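Cokmont Adds Repair and Refinishing Program for Butcher-Block Tops

2023-11-27

Cokmont, a maker of solid wood work surfaces for shops, schools and commercial kitchens, today opened a repair and refinishing program to all owners of its butcher-block tops, including tops bought through dealers. The program began as a trial in September and was limited at first to customers who had ordered directly from the company.

Under the program, owners can send a worn or damaged top back to the Cokmont plant in Nastine. The top is inspected, flattened, sanded and given a new coat of oil or hard finish. Split or stained staves can be cut out and replaced. Cokmont took in 377 tops during the trial and returned all but a small number to their owners. Those that could not be repaired had open glue joints along most of their length.

"A thick wood top has a lot of life left in it after the surface looks bad," said Hipólito Zapata, director of operations at Cokmont. "We had customers calling to order a replacement when all they needed was a sanding and a couple of new strips. Now they can order that instead."

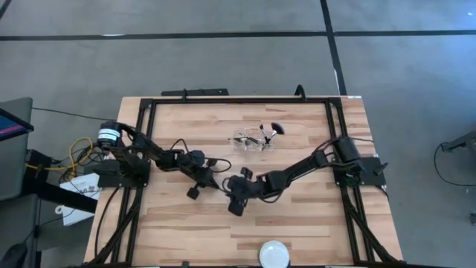
Butcher-block top in mixed pale and darker staves, on a concrete floor.

The price for a standard bench top up to 60 inches long starts at $770, not including freight. Larger tops are quoted individually. Stave replacement is charged by the strip. Owners will receive a written quote after inspection and can decline the work and have the top returned for the cost of shipping.

Cokmont will also sell a home and shop kit under the Kingi name for owners who prefer to do light upkeep themselves. The kit contains a finishing oil, two grades of abrasive pad, a scraper and printed instructions. It is meant for dry surfaces with minor scratches and rings. It should not be used on tops with a hard finish, which need to be sanded back before any oil is applied.

The company is asking owners to remove vises, rails, brackets and other attached hardware before shipping. Screw holes can be plugged on request, or left open if the same hardware is going back on. A tracing of the hole layout should be included if the holes need to be drilled again after flattening.

Color matching was the most common question during the trial. Cokmont builds its tops from boards of varying shade and does not stain them. A top that runs from pale tan through honey to brown, like this one, gives the shop some room when it selects a new strip, and a replacement is less likely to stand out than it would in a top of one even color. New wood will still look fresher than the wood next to it for a time. Customers who want a closer match can ask for reclaimed staves, which are cut from tops the company has taken out of service. Supply of these is limited. 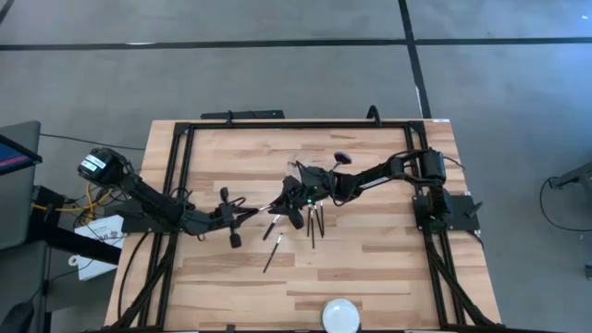 Work will be carried out in a separate section of the Nastine plant that covers 2396 square feet. Flattening is done on a wide-belt sander, and the edges are finished by hand. Freight in the northern sales area will be handled by Havero, which already delivers new Cokmont tops there. Tops travel flat and strapped to a pallet, and the wood has to be cleared of everything fixed to it first.Owners can request an inspection form from their dealer or from the Cokmont service desk. The form asks for the length, width and thickness of the top, the type of finish if known, and a short description of the damage. Tops should not be shipped until a return number has been issued.

About Cokmont

Cokmont makes solid wood tops and bench components at its plant in Nastine. Its products are sold directly and through independent dealers.

Media contact: Hipólito Zapata, Cokmont, Nastine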